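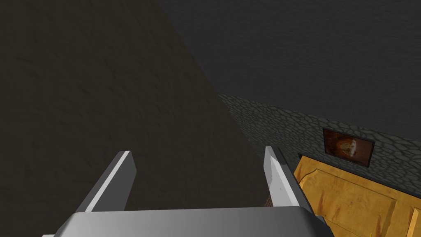 How does a robot arm learn to pick things up before it has ever touched anything real?

It practices in simulation, where we can change the room, the lighting and the surfaces as often as we like, and it learns which parts of what it sees matter for the grasp.

About Funov

Funov is a small research company in Danirstead. We study how grasping skills learned in rendered rooms carry over to physical arms. We started with one desk and one arm, and the work has stayed close to that first question.

Our method is called Rilow. It builds a new room for each practice run and picks the textures at random, so one run may have cobblestone walls and the next plain paint. The view comes from a camera mounted behind the gripper. The policy gets that view and the finger opening, and nothing else. It is given no map of the room and no object positions.

Our main result so far comes from a set of 2,891 test grasps on a physical arm, using 4 versions of the policy. The version trained on 1,000 rooms did better than the one trained on 700. Most of the gain was on objects close to a wall or a piece of furniture. Thin, flat objects are still hard for all of them, and we are working on that now.

Magsi is the software we use to build the rooms. We wrote it for ourselves and later opened it to partner labs, who send us bug reports and sometimes fixes. A new release comes out each September.

We take on joint projects with universities and with companies that run their own arms. Visits to the Danirstead lab are by appointment. Please use the contact form and tell us which arm and gripper you use.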